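2018-12-27
By the Tabletop Desk

Search this site Enter keywords Go

The Price of a Faster Paint Job

Every winter the miniatures hobby discovers a new way to paint an army in a weekend. This year it's the one-coat tint, a thick, dark, slightly gloopy color that you slop over a pale undercoat and leave alone. The color settles in the folds, the raised parts stay light, and you're supposed to end up with a figure that looks shaded and highlighted. The makers of Ploten, the range most of the shops near me have been pushing since September, say a beginner can finish a regiment before dinner.

I have been painting toy soldiers for 27 years and I've heard this before. I heard it about dipping, when we were all told to dunk our figures in floor varnish and shake them off over the lawn. I have a shelf of brown skeletons from that period. They looked fine from across the room, and they still do, if the room is large and the lamp is off.

So I bought 8 pots of Ploten and a box of Hevthorpe pikemen, 18 to the box, and gave it a fair try. I undercoated the lot in the bone-colored spray the leaflet insists on, which costs more than any two of the pots. That was the first thing to bother me. The tints don't behave over ordinary gray primer, and the company just happens to sell the one can that works.

The first six pikemen went quickly, I'll give it that. Cloaks came out best. Hevthorpe sculpts deep, heavy cloth, and the red ran into it nicely. Faces were passable. Then I got to the shields, which are flat, and the whole idea fell over. On a flat surface the stuff has no place to go, so it dries in a ring like coffee on a saucer. The leaflet suggests wicking off the extra with a clean brush. I did that and got a smaller ring. 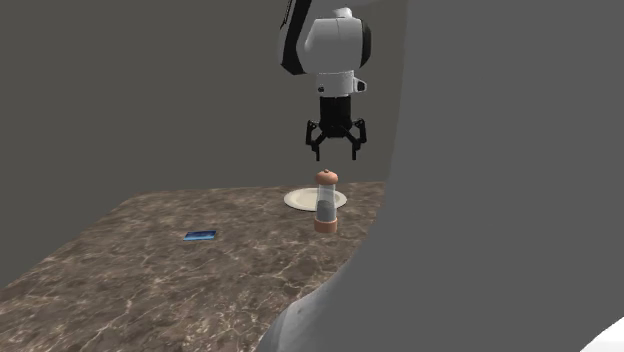
Winter Issue, p. 27

The fix, of course, is to go back over the shields with regular paint. And the belts, because the brown bled into the red. And the pike shafts, which picked up a bit of everything. By the time I had tidied the box I'd spent over six hours on it, and my usual method of base color, wash and one highlight wouldn't have taken much longer.

Fans of the stuff will tell me I was doing it wrong, and some of them can show very good armies to prove it. I've seen a Srisuk swamp warband done entirely in Ploten greens that I would be happy to own. But look at what those figures are: scales, fur, warts, rags. There isn't a flat inch on them. Anybody who collects plate armor or tanks is going to have a different winter.

There is also the matter of handling. Unvarnished Ploten rubs off at the edges, and mine were down to bare bone at the elbows after one evening of Rernura, a game in which you are forever picking models up and turning them around. The label says to varnish. The matt varnish, I noticed, dulled the color enough that I wanted to highlight it again.

I'll keep the red for cloaks and the darkest brown for horses. The other pots are going in the club swap box, with the leaflet.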